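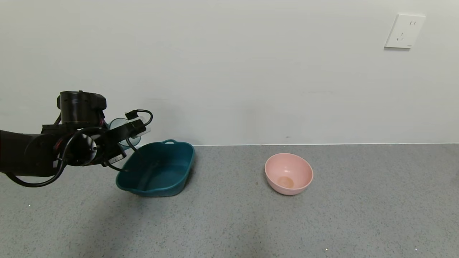

Lenmont dishes notes

Readme, last touched in May

Hi! I'm Wenceslao Montes and this folder is my running attempt to find out whether an arm can do the boring end of the washing up yet. Short version: sort of, if you're patient and you like plastic.

What's in here

100 episodes of one arm moving cups and bowls in and out of a tub. 60 were done at Betport and the rest at Livthorpe, and you'll notice the switch because the lighting gets better. Each episode has its own folder with the video, the joint log and a text file where I grumbled about how it went. Read the grumbles first, they're more use than the logs (my partner disagrees).

The chore

Pick up a cup, get it over the basin, let go. Bowls are the same idea but they sit low and wide, so the fingers have to come at the rim, and I spent most of a weekend fiddling with that approach angle. Everything is on the floor. No water in any of it - I'm not brave enough with that much cable about.

So can it do the dishes?

Not at my place. It's decent with a cup standing upright by itself. See-through cups are still a pain, because the depth readings go straight through them and the gripper closes a bit early or a bit late. I've kept those runs in, including the ugly ones, and tagged them "clear". Stacked stuff it can't do at all. My eight-year-old clears the table quicker and only needs asking twice, maybe three times.

Known problems

- 2 episodes have no joint log, I filled the drive and didn't notice
- timestamps from Livthorpe run slow, fix is in the Trujillo script
- "success" just means the cup finished inside the basin, even if it landed on its side
- colour names in the labels are whatever I felt like typing that day (teal, green and blue-green are all the same tub, sorry)

Using it

Go for it, uni projects included. If you train something that can handle a stack of bowls, please send me a note, I'd love to see it! Mugs with handles are next on the list, once I've sorted out new finger pads.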